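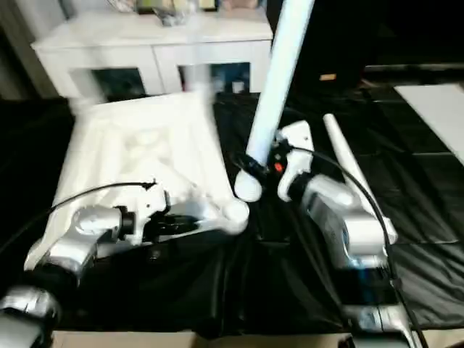
Siiri Kinnunen told me she would sooner sleep in a bright room for another year than fight with one more set of poles and a sheet of cloth that won't stay put. She wrote that to me in January, after sending back a screen from our old range, and I had her note taped up over my desk the whole time we were working on the new one. So Siiri, this is for you!

DRETALBY, February 10, 2019 — I'm very happy to say that Cele, the new fabric screen from Canley, goes on sale today. It's a light, white, stand-up screen made of smooth poles, corner joints and one wide piece of cloth. You can put it beside a bed, in front of a messy shelf, or across that end of the living room where the desk ended up (we all have one of those ends).

If you bought our last screen, Mereck, you know what we were up against. People liked how Mereck looked once it was standing. Getting it to stand was another story. The poles were all nearly the same length, the cloth had to go on last, and by then you were holding the whole thing upright with your knee. I've put up more of them than anyone at Canley and I still got it wrong at the trade show, in front of customers.

With Cele, the cloth goes on early. You lay it out flat with plenty of room, find the edge with the long seam, and work it over the frame while everything is still down at table height. Pinch a fold between your fingers and ease it along a little at a time — don't yank it from the far end, it only bunches up. A few creases are fine. They drop out on their own in a day or so once the screen is up.

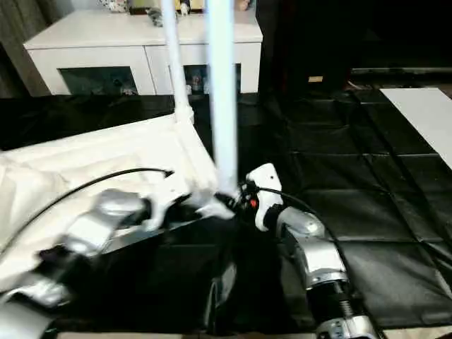

After that come the uprights. The long ones are a good bit longer than the short ones now, so you won't mix them up the way you could with Mereck. Hold each pole close to the end you're fitting and bring it down to the corner. It's much easier with the cloth already in place, as the panel keeps the joints facing the right way. I can do a whole screen by myself before my coffee gets cold, and I'm a slow builder. A second pair of hands is nice for the big size, but you don't need one.

The cloth comes off for washing. Please wash it cool and hang it over something wide to dry, and put it back while it's still a tiny bit damp if you can't stand creases. The poles just want a wipe. I'd skip the scrubby side of the sponge, which leaves dull patches on the finish (my own test screen has several).

Cele comes in 2 sizes and costs $88 for the smaller one. We're starting with a first run of 600, sold from our shop in Dretalby and by mail. White is the only color for now. I'm pushing for a gray, and if you'd like gray too, please write and say so, it helps my case.

Got a Mereck at home and want to keep it? Spare poles and corner joints will stay on sale for another 5 years. The cloths aren't swappable between the two, I'm sorry to say. We tried hard on that one and the seams just don't line up.

Stores and reporters who'd like to borrow a screen can ask at the Canley front desk in Dretalby. Tell us which size, and whether you'd like it flat in the box or already put together.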